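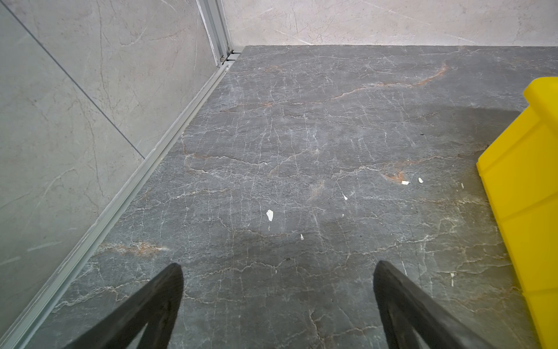 How often does a dark, veined floor need to be mopped?
Once a day is enough for most entrance halls, and in between a dry sweep takes care of the crumbs and bits of paper.

Koster Floor Cleaner for Stone and Stone-Look Floors, 500 ml

Gray floors with a lot of white veins are forgiving with dust, but small white flakes remain easy to see on the dark parts. Please sweep these up first. When they get into the mop water they only travel to another corner — usually the one beside the wall.

Koster is a neutral cleaner without wax. It is made for floors with a matte or slightly glossy surface and does not build a film on them. The rusty and orange veins which many of these floors have are part of the pattern, so do not try to scrub them away. We receive this question at our Drultby shop more than any other.

How to use
Sweep the floor dry, also along the wall.
Put 38 ml in 8 liters of lukewarm water.
Mop in the direction of the light, then let the floor dry in the air.
For sticky spots, leave the solution for 3 minutes and wipe with a soft cloth.

Do not mix with vinegar or bleach. For unsealed stone, test first in a place where it is not seen.

Goes well with
Nasstead soft broom, wide
Nasstead flat mop with two covers
Yellow floor sign, folding

Delivery
Orders placed before noon leave our Trenthorpe warehouse the same afternoon. Pick-up in Drultby is free of charge. Opened bottles can not be returned, but if the cap arrives damaged, write to us and we send a new one.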